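Can Machines Do the Chores Yet? Frequently Asked Questions
Hotov Automation Notes, updated Thu 22 October

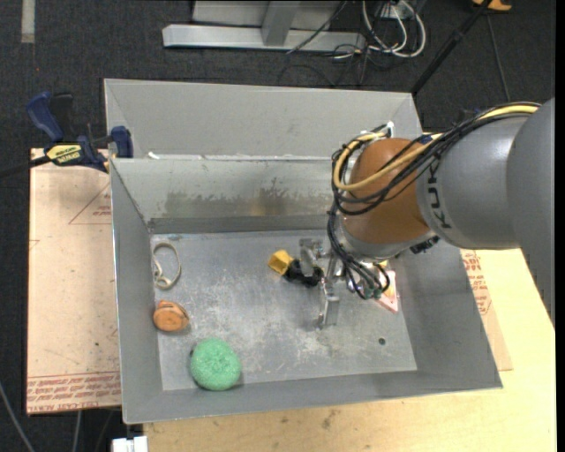 Short answer: a few of them, under supervision. The questions below come mostly from small shops and facilities managers.

Which chores can a robot arm do today?
Picking mixed items out of a bin is the furthest along. Moving parts between two fixed stations is routine and has been for decades. Wiping a flat counter is possible if the counter is clear. Folding laundry works on towels and is slow on everything else.

Why is bin picking still hard?
The arm must choose a grasp for an item it may not have a model of. A round sponge, a flat packet and a soft loop of material each call for a different approach. Items that touch each other are often lifted as a pair. Items against a side wall leave little clearance for the fingers.

Two-finger gripper or suction?
Suction is faster on smooth, sealed surfaces. It loses hold on coarse or porous ones. Fingers handle both but need space on two sides of the item. The Wollard cell runs fingers only; Teixeira fits both and switches per pick.

How fast is it?
In our February test at Punusier, the arm completed 1068 picks out of 3000 attempts on unsorted household goods with no retries allowed. With retries the cell reached up to 900 items per shift. A person at the same bench is faster.

Does the bin matter?
Yes. Sheet metal wears well, but shiny panels reflect light into depth cameras. Sloped walls help items slide toward the middle. Clamp the bin down. If it shifts, recalibrate before the next run.

Do cables need attention?
Leave enough slack for full wrist rotation and check it by hand at low speed. Inspect connectors at the tool end weekly.

Can I put one in my kitchen?
An industrial arm, no. It needs a guarded area and a risk assessment. Home units are sold, but we have not tested any.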